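Mon 11 June

# A morning at Dendau

Plemeck sent me to Dendau because I'm the one who once fixed the label printer, so I now count as the automation department. The job was to look at the Conent, a two-armed robot they rent out by the month, and come back with an opinion.

Mhairi Hepburn met us at the door with badges and some 20 pages of brochure. There were 11 of us on the tour. The coffee was good and the brochure used "seamless" on the first page, so I started the day even.

She runs the demo area and, to her credit, talks like a person who has had to restart the thing on a Friday afternoon. We got the safety briefing, then the price list, which felt like the same briefing again. The man from Kuo asked about noise and wrote down the answer in capitals.

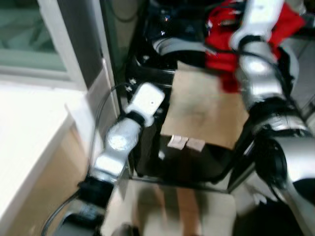

Can you rent just one arm?

Dendau only rents the Conent as a pair, with both arms on one controller, and the monthly price is the same if you leave one parked.

The rate is $700 a week, billed monthly, with a minimum of 4 months. Training is included, grippers are not – a bit like buying a car and being shown a very nice selection of wheels. Swapping a gripper is meant to be a job for regular staff, and Mhairi says most sites learn it in an afternoon. I'd like to see our night shift try before I repeat that to anyone.

I've asked for a trial slot in July. The label printer is jammed again.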